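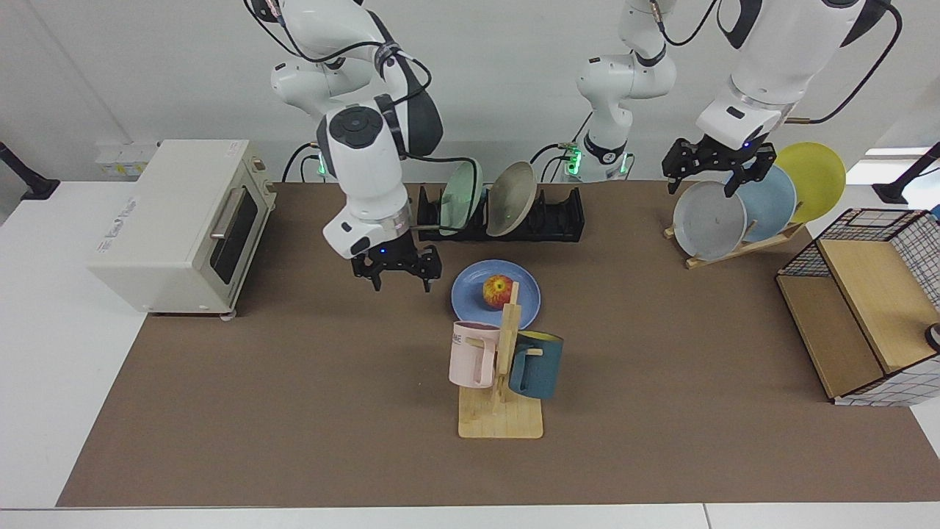
How long does a stoneware plate stay in the kiln at the Gokham works?

A plate body spends 18 hours in the tunnel kiln from entry to exit, preheat and cooling included. The glaze firing takes place in the middle section of the tunnel, and the cars keep moving the whole time.

The visit was part of the open day held on Jan 29, 2025. Two groups went round, one in the morning and one after lunch. I was in the second. Safety glasses were handed out at the gate and collected at the end.

The tour began in clay preparation. Gokham buys its body ready blended from Bako and only adjusts the water content on site. The material arrives as filter cake, is broken up, passed through a de-airing pug mill and extruded as a solid column. Slices are cut from the column by wire. The operator checks the first slices of each batch with a needle gauge and writes the reading on a card that follows the batch through the works.

Forming is done on roller heads. The head is heated so that the clay releases cleanly, and the plaster mold turns under it. Foot rings are formed in the same step. The line makes 142 plates an hour when a single size is running. Changing the mold set stops it for 50 minutes, so small orders are held back and grouped by diameter.

Drying was the part most people asked about. The pieces stay on the plaster until they shrink away from it, then go to an open rack with forced air from below. Rims dry ahead of the center. If the difference is too large, the plate warps in the kiln, and the fault can't be seen until it comes out. Baffles fitted in September have evened out the airflow, and the rejection rate for warp has dropped, although no figure was given.

Glazing is by spray on a turntable. The foot is wiped on a wet belt afterward. The blue glaze uses cobalt and is applied thinner than the white. Overspray is caught in a water curtain and reused in darker colors only.

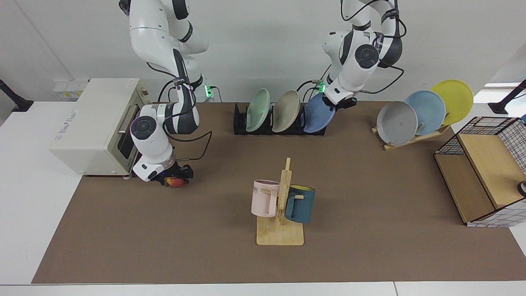

Abdul-Rahman Quartey asked whether the thinner blue coat wears faster in a dishwasher, and was told that the glaze passes the same number of wash cycles as the white but shows cutlery marks sooner on the flat of the plate.

The tunnel kiln itself can be seen only from the exit end. Peak temperature is 1301 degrees Celsius, read by thermocouples in the roof and checked with cones on every tenth car. The controller is a Neronix unit and logs each zone separately. Waste heat from the cooling section is ducted back to the dryer.

Final inspection is by hand. Each plate is rung with a wooden rod, turned under a strip light, and set on a flat stone to test for rocking. Seconds go to the shop by the gate, which takes cards but has no bags.

Parking is on the north side. The bus from Prornton stops at the lower entrance, and the walk up is steep.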